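How Does a Robot Know What to Do With Its Fingers?

By Nazanin Abbasi

Think about the last time you picked up a grape. You probably didn't make a plan. You didn't say, "Attention, thumb! Forward a little! Finger, get ready!" You wanted a grape, and then you had a grape.

A robot can't do that. A robot needs to be told about everything, and it will do exactly what it was told, even when that is very silly. The telling is done by software, the set of instructions a computer follows. Software has no arms or legs and weighs nothing at all, but without it a robot is a coat rack that cost too much.

Let's follow one small job from start to finish: picking up a cup from a table.

Step one: what am I looking at?

You look at a table and see a table. A computer looks at a table and gets a huge pile of numbers. Every picture from a camera is made of tiny squares called pixels, and each pixel is stored as numbers that say how bright it is and what color. Nowhere in the pile does it say "cup."

The part of the software that makes sense of the pile is called perception. It looks for patterns. A curved edge might be part of a cup. A dark patch might be a shadow, or it might be a very flat cat.

Perception has to cope with things you stopped worrying about when you were 2. If only the bottom of a cup shows, you know there's a top. You have met cups. The software has to learn this from many, many pictures, and it will still surprise you. Toshio Oda writes perception software in Bendstead, for a project called Lirex. One January he spent a whole morning with a program that was completely sure his elbow was a teapot.

"It was very confident," he says. "I started to wonder myself."

Step two: how do I get there?

Now the robot has a guess about where the cup is. Next comes planning, where the software works out a path for the gripper to follow. A gripper is a robot's hand, and many of them have just two fingers. (Try buttering toast with two fingers and you will feel more respect for grippers.)

There are lots of ways to reach a cup. You could go straight there. You could go up, over and down. You could go by way of the lamp, and a bad planner might. Lirex uses a planner called Billex, which can try up to 400 paths before it settles on one. It throws out any path that goes through the table, because tables don't like that. Then it looks for one that is short and smooth among the rest.

The planner also has to decide how far apart the fingers should be. Too close together and they bump the cup. Too far apart and one may knock into the jam.

Step three: now do it, but keep checking

The last part is called control. Control turns the plan into movement: this motor a bit more, that motor a bit less, stop.

You might think the robot could shut its eyes here, since it already has a plan. Try it yourself. Put an eraser on your desk, look at it, close your eyes, turn around once, then grab it. How did that go?

Plans go wrong in small ways. The cup is a little to the left of where it seemed. Somebody leans on the table. So the software looks, moves a little, looks again and moves a little more. Going around and around like this is called a feedback loop. You use one whenever you ride a bike, which is why you are not in a hedge.

Where does all this get learned?

Some of it is written by people, line by line. Some of it is learned from examples, and for grabbing things, a good example is what the fingers look like while they are near a table. A person can hold a gripper in their own hand, with a camera on it, and move it about. The program that sorts through Lirex's pictures is called Tiwari, and it has seen more tabletops than any waiter.

Look at the next two pictures the way perception software has to. Which parts are fingers? Which part is table? Is there anything else there, and how would you explain it to something that has never met an object in its life?
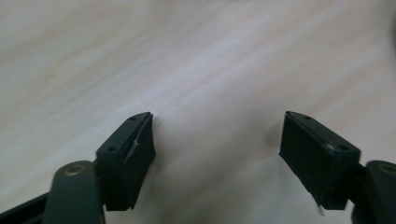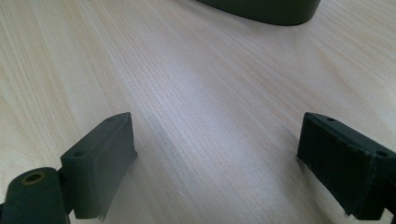
Two views from a hand-held gripper, with its fingers apart over a wooden tabletop. In the second, something dark and rounded shows at the top.

Try it at home

Find a friend, a blindfold and a plastic cup. The friend wears the blindfold and is the robot. You are the software. You may say only "left," "right," "forward," "back," "open," "close" and "stop."

Give it 8 minutes, then swap places. If your robot ends up holding the dog, check your instructions.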